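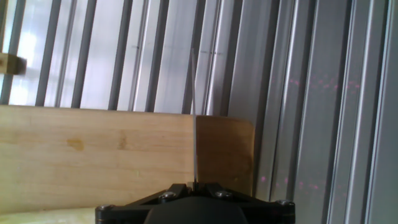
Brirkell open house, 1 Mar 2026

Brirkell makes paper in Julutthorpe, in a long brick building between the river and the old freight line. They open the place to visitors twice a year, once at the end of winter and once in May. I had missed it the last couple of times, so this year I signed up as soon as the list went online. Admission was free. Parking was in the gravel lot behind the feed store, with a five-minute walk back along the road, and there is no sidewalk for the last stretch. Wear boots if it has rained.

Tours left from the front office every half hour. Mine had a mix of people: a few printmakers, a family with two boys, some retired folks from the historical society, and a couple who had thought it was a craft sale. The group size is capped and they stick to it, so if you turn up without a booking you may wait a while.

We started with the raw material. Most of what Brirkell makes is cotton, and it comes in as bales of trimmings from garment cutting rooms. The bales get opened by hand and sorted for color and for anything that has elastic in it. Elastic is the big headache. It survives the beater and shows up later as little rubbery specks in the finished sheet, and a specked sheet goes back in the pulp bin.

The beater room was the loudest part. The mill runs 2 beaters, and only the smaller one was going. A batch stays in for 6 hours for ordinary printing paper and longer for the thin stuff. I had always pictured beating as chopping, but the guide said the point is to bruise and fray the fibers so they grip each other, and that chopped fiber makes weak paper. She passed around two jars of pulp in water, one at the start of beating and one at the end. The first looked like lint. The second was more like thin yogurt.

Next came the vats. The sheets are still formed by hand here, with a mold and deckle dipped in and lifted out level. Two of the vat workers made sheets while we watched, and after that anyone who wanted to could try a small mold at a side table. Mine came out thick on one side. The trick is the shake, a quick one front to back and then side to side, done before the water drains. You have a few seconds. A good worker makes 200 sheets in a shift at the larger size, more at the smaller one.

The wet sheets are stacked between felts and pressed. The press is an old Hinojosa screw press that came from a cider works, and it was repainted green at some point. After pressing, the sheets go upstairs to the drying loft. The stairs are steep and the handrail is on one side only. They do offer a ground-floor version of the tour if you ask when you book.

The loft was my favorite part. It runs the full length of the building, with shutters down both sides that get opened or closed depending on the weather. Sheets hang in groups of four or five over ropes. The air smelled like clean laundry. In a damp spell drying can take most of a week, and they would sooner wait than bring in heaters — fast drying makes the edges curl.

The last stop was the finishing room, where sheets are sized, dried again, and looked over one at a time against a window. Seconds go to the shop. I bought a pack of the Brilia, their cream-colored drawing paper, with 80 sheets of seconds for less than I usually pay for a decent pad. I have used a few since. It takes pencil and ink wash well, but masking tape pulls up the surface, so use the low-tack kind or clips.

Some practical notes. The whole thing took a little under two hours, including the shop. The shop takes cards, the coffee table in the office was cash only. The beater room is hard on the ears and the foam plugs they hand out are just OK, so bring your own if you are sensitive to noise. Most rooms are unheated. Restrooms are by the front office and there are none upstairs.

If I had one complaint, it would be the sizing demonstration. It was squeezed in at the end with the next group already waiting at the door, and I still don't know what goes in the tub besides gelatin. I plan to go back in May and ask. Booking for that one is on the Brirkell website, and the morning slots fill up first.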